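Reading Like an Owner: Notes for Session 8
Small Business Evening Course, Biltley Adult Learning Center
Instructor: Ulises Rengifo
September 2021

Welcome back, everyone. Last time we ran out of minutes just as the conversation got good, so I have typed up what I meant to say along with what several of you said better than I did. Please bring these pages with you next week, and scribble all over them, I won't be offended in the least.

The subject this time is how people who run companies learn from the companies that came before them. You have all seen the shelves at the airport, with the big smiling founders on the covers, and a few of you confessed to owning a good many of those books (so do I, and my wife would like the hallway back). I am fond of them. I do think we should learn to read them a little more slowly than they were written to be read.

1. What a founder's story is for

When a founder sits down to tell the story of a business, the ending is already known to the person telling it. That changes everything about how the early chapters sound. A decision made in a panic at the kitchen table becomes, twenty years on, a bold move. A lucky phone call becomes a relationship. I don't think most of these writers are fibbing! It's simply how memory works once things have gone well, and you and I do the very same thing when we tell people how we found our apartment.

So as you read, keep a pencil handy and put a small mark next to every place where the writer knew something at the time, and a different mark next to every place where the writer only found it out later. You'll be surprised how the second kind piles up.

2. Our running case: Udau and Lamivari

For those who missed the session, Udau was a small maker of kitchen goods that sold mostly through gift shops, and Lamivari was the firm down the road that made very nearly the same things and sold them to restaurants. They started within a year of each other. At the end of their second winter, Udau had 115 shops on its list and Lamivari had 10 customers. If you had asked any of us in January of that year which one to put money into, I suspect every hand in the room would have gone up for Udau.

We then looked at the order books side by side. The shops bought once, before the holidays, and most of them paid late. The restaurants bought every month, because spoons and boards and trays wear out when people use them all day long. Lamivari knew in March what it would likely sell in June. Udau never knew, and had to guess, and borrowed on the strength of the guess.

Somebody at the back asked whether Udau's owner was simply a worse manager, and I want to come back to that, as I gave rather a short answer. I don't believe so. She was by all accounts a careful person who answered her mail and kept her books tidy. She had picked a kind of customer early on, before she could have known what it would mean, and almost everything that troubled her afterward came along with that choice. If Udau had made it through, we might well be reading her book, and the chapter on the gift shops would be called something like "Going Wide."

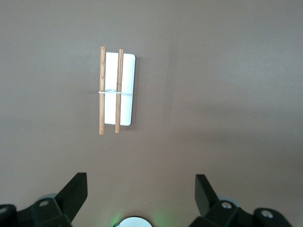

Two dowels and a white board.

3. Borrowing a habit without borrowing a life

Plenty of you asked for something you can use on Monday morning, so to speak, and fair enough. When you come across a habit in one of these books that you would like to try (the early meeting, the one-page memo, the walk around the shop floor), write down what the writer's business looked like at the time. How many people worked there? Who was paying the bills? A weekly meeting of everybody is a lovely idea with 8 people at the table. I have sat through one with far more than that and I still think fondly of the door.

Flores, which is the other firm in your packet, tried just this. The owner read about a company where every worker set a price for his or her own work, and she brought it in over a single weekend. Read pages two and three of the packet for what followed, and notice who was asked beforehand and who was told.

4. For next time

Choose any chapter from any founder's book. The library has a decent shelf of them, and I have a box in my car if you get stuck. Read it through once for pleasure, then again with the pencil.

Write me a page, or a page and a half if it's going well, on one decision in that chapter. Tell me what the founder could see at the time, what it would have cost to choose the other way, and whether you would have done the same with your own savings. Handwriting is fine as long as I can make it out.

Please also reread the Lamivari order book and pencil in the month you think they should have hired their first salesperson. We disagreed about this quite cheerfully in the spring group and I'd like to hear where you land.

I'll be in the room a half hour early with coffee for anyone who wants to talk over a business plan of their own.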